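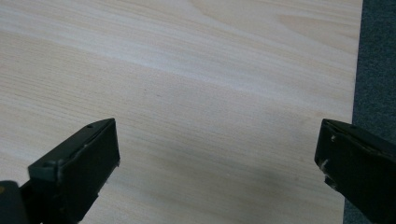

Vol. 3, No. 2 - page 24

Jadside: finding surface height from the gripper's own view

Work on Jadside in January went almost entirely into one question: how well can a policy judge the distance between the fingertips and a bare surface when the only camera is the one on the hand-held gripper? The answer matters for thin objects. A finger that stops too high closes over the top of a washer or a card. A finger that stops too low loads the linkage and, on the arm, trips the force limit.

Earlier Jadside models learned height as a side effect of learning to grasp. That worked on cluttered tables, where objects of known size give the network something to measure against. On a plain board with both fingers open and nothing between them, the cues are few. There is the grain, which is fine and low in contrast on pale wood. There is the edge of the board, if it happens to be in view. And there is the soft shadow between the fingers, which has blurred borders under even overhead light.

The current method treats height as a separate output. A small head is attached to the shared image encoder and trained to predict the gap between the fingertips and the nearest surface below them. Labels come from the tracked pose of the hand-held tool and a plane fitted to the work surface at the start of each recording. The head is trained together with the policy, and its prediction is passed to the action decoder as one extra input. Nothing else in the decoder was changed.

The training set for this round holds 379 recordings made with the hand-held tool. Each includes a slow approach over open surface, a pause with the fingers just above it, and a withdrawal. Operators were asked to vary the tilt of the tool and to leave the fingers apart through the pause. Recordings in which the plane fit failed were removed before the count was made.

Evaluation ran on Obi, the fixed arm at the Festus bench, using the same finger geometry. We compared the new model with the earlier one on approaches to bare wood, dark carpet and a matte plastic sheet. On wood, the new model stopped inside the allowed band in nearly all trials, and the older model often stopped high. On the plastic sheet the two were closer together, though the new one was still ahead. On carpet there was no useful difference. The fitted plane is a poor label there, as the pile compresses under the tips and the true contact height depends on how hard the tool is pressed.

To find out what the height head was using, we masked parts of the input and repeated the offline test. Masking the region between the fingertips did the most damage, which points to the shadow and the local texture. Masking the board edge had a small effect when the tool was level and a larger one when it was tilted. Masking the fingers themselves also hurt, which we did not expect. Their position in the image is nearly constant for a given opening, so they carry little height information alone. Our reading is that the head compares the shadow with the tips. We have not tested that directly.

Two limits should be noted. First, all training recordings were made under diffuse light from above. A single hard lamp at the side moves the shadow well away from the gap, and early checks suggest the error grows quickly as it does so. Second, finger wear is not modeled. Scuffs along a leading edge change how the tip stands out against a light surface, and a replaced finger will look different from a worn one. The Kirnent group has asked for a test with new and used fingers on the same tool, and the parts for it are on order.

For anyone retraining on their own recordings, the settings that mattered most were these. Keep the loss weight on the height head low for the first part of training, then raise it. Do not use random vertical crops, as they break the link between image position and height. Small color changes are fine. Brightness changes applied to the full image are also fine, but local shading changes made the results worse in every run we tried.

The side-lamp recordings start after the bench at Festus is recalibrated. The existing plane-fit script will be kept for wood and plastic. Carpet will need a different label, probably taken from contact force on Obi, and is left out of the next training set until that is ready.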